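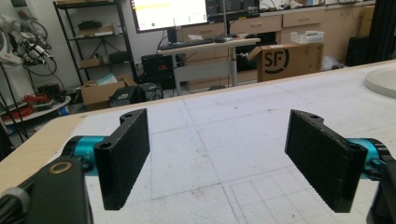 Rasmus Toom answers the first question before I've sat down. "The table came first. Everything else in the room got pushed around it."

We're at Nirel, ground floor, Monday morning. He has half an hour. Big wooden top, white board over most of it, thin gray lines ruled across. Why the lines?

"So things go back where they were. You move a cup stand an inch and you've lost the morning." He redraws them when they fade. Ruler, soft pencil, no eraser – "erasers make it worse, it smears."

And the bare wood round the edge? "That's for coffee. Nothing on the border matters." The first board, bought in August, ran right to the edges and he hated it. "Corners went in a week."

He's picky about objects too. Household stuff mostly, light colors, cheap. A paintbrush, a mug tree. The Urquhart people wanted heavier items and he said no. "If it dents the foam I don't want it on ther."
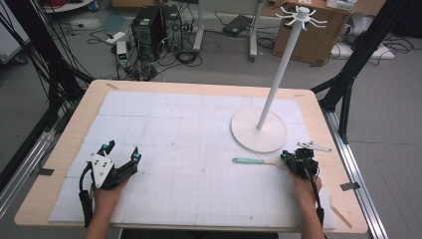

On keeping it tidy

Seven things out at most, he says, then he starts getting annoyed. Desks and monitors stay off to the side. Dust is the real enemy. "White shows everything. Every speck. I wipe it, I turn around, specks."

Would he go darker next time? Long pause. "No. You'd lose teh lines."

Then his phone goes and he's off down the hall, still talking about pencils.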